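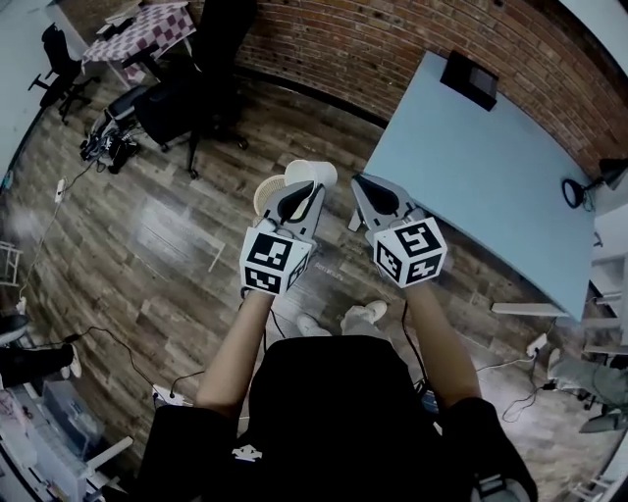 A reader who went to last year's open day had written to me that the Silter workrooms at Drulholm were worth the trip for the brick walls alone, and that I should wear flat shoes. Good advice on both counts! I got there on the 34 bus from Jostport, walked 6 minutes uphill and went straight in, no queue at all.

The room I liked best was the one with the red brick and the dark plank floor, all grey and brown in the grain. I do love a proper floor. There's a long light blue table set against all that dark wood, which sounds wrong and looks lovely, and a little table by the brick with a maroon and white checked cloth on it, just like my gran's kitchen. The big black office chair in front of it rather spoils the effect, but I'd have happily sat in it for an hour.

Paper cups were out, and one of those round beige woven things, a basket or a strainer, I couldn't decide which. I want one anyway - for eggs, maybe.

Tea afterwards was from the Vasilakis van in the yard, with a very good cheese pie. Entry is free and the car park holds 40, so go early if you're driving. They open again in February, and I'm told the upstairs will be finished by then. I forgot to ask about the blue paint.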